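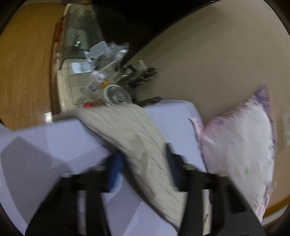 The great blanket shuffle, part one: my bed

22 January 2022

I have been putting off doing anything about the bedding in this apartment since June. Every time I opened the hall closet something soft fell on my head, and every time I shoved it back in and shut the door with my hip. So this morning I made a big pot of coffee, put on a podcast I didn't end up listening to, and started with the bed because it was closest.

First, the gray blanket. If you've been reading for a while you already know about the gray blanket. It's the cable knit one, it weighs as much as a medium dog, and it spends most of its life in a crumpled heap across the bed. I have tried to be a person who folds it. I fold it in thirds, I lay it nicely along the foot of the mattress, and by bedtime it has gone back to being a heap. I got it for 45 dollars at Plandolmont when they were closing the store on our side of town, and I'd pay twice that now (please don't tell them, if they ever come back).

The thing with cable knit is that it catches on everything. Rings, zippers, the cat next door who visits. I found two pulled loops today and worked them back through with a crochet hook, which took me 23 minutes and most of my patience. Worth it though! You'd never find the spots now unless I showed you.

Then the pillowcase, the white one with the pink and light purple pattern at the edges. It came in a set from Lastell and the other one of the pair has vanished. I've looked behind the dryer, I've looked inside the duvet cover (where socks go to live), and I've asked my sister, who says she doesn't have it in a voice that makes me think she has it. I like it too much to retire it, so the pillow gets to stand up against the wall by itself and look pretty, and the plain ones do the actual work of being slept on.

I did think about changing the wall color while I was in there. It's beige. It was beige when I moved in and I said I'd paint it within 100 days, and well. But with the brown wood floor and all that pale bedding it's kind of growing on me – it's warm in the afternoons and it doesn't argue with anything. Subbarao Subramaniam, who used to comment here back when I only wrote about soup, once told me to live with a wall for a full year before buying paint. I've gone a little over.

As for washing: the knit goes in by itself, cold, on the gentlest setting I have, and then flat on towels over the drying rack for as long as it takes. Last winter I hung it on the line and it grew. I mean it got LONGER. The pillowcase can go in with anything pale and I don't iron it, life is short.

Next up is the hall closet itself, where I already know there are three fitted sheets that fit nothing I own. If anybody has a way of storing spare pillows that isn't just more pillows on top of pillows, leave it in the comments, I'm listening.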